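Best live album to start a collection with?

stylus_creep
Joined: January 2019
Posted November 2023

I have 400 to spend on records this winter and I want to put part of it into live albums. I own studio stuff almost only. The shop near me, Grulholm, has two copies of the Brorniren double live set, one original pressing and one reissue. Is the original worth the extra money?

fretbuzz373
Get the reissue. The original was cut too quiet and side three has the drum solo split across the flip. The reissue fixes that.

organ_donor
Disagree. The reissue took out most of the crowd and it sounds like a rehearsal. If you want a live album you want the room. Look for an original with a clean side two and live with the rest.

fretbuzz373
The "room" on that record is mostly tape hiss. I've owned both.

plainbob
I would skip Brorniren and buy Plulletti's club recording. One night, no overdubs, and the bass player is loud for once. Mine was numbered 1,369 on the back, so there are plenty out there and the price is fair.

organ_donor
Plulletti is fine but it's short. 2 songs on side one are the same riff.

plainbob
They're different keys.

tourshirt_tom
Whichever one you get, play it before you leave the shop if they let you. Dhillon's always did. Also, don't pay extra for the poster. Mine had been folded so many times it came apart.

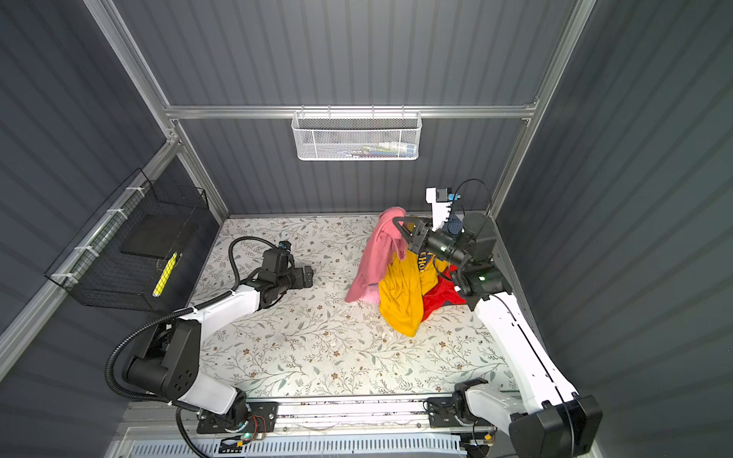
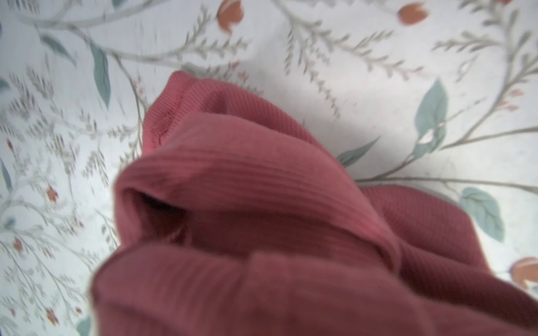
As for the pressing question, I'm with organ_donor. Crowd noise is half the reason to own a live record. Check the spindle hole for wear and the inner sleeves for splits, then offer less than the sticker.

stylus_creep
Thanks all. Leaning toward the original if side two plays clean. Will ask about Plulletti too.

fretbuzz373
You'll be back for the reissue.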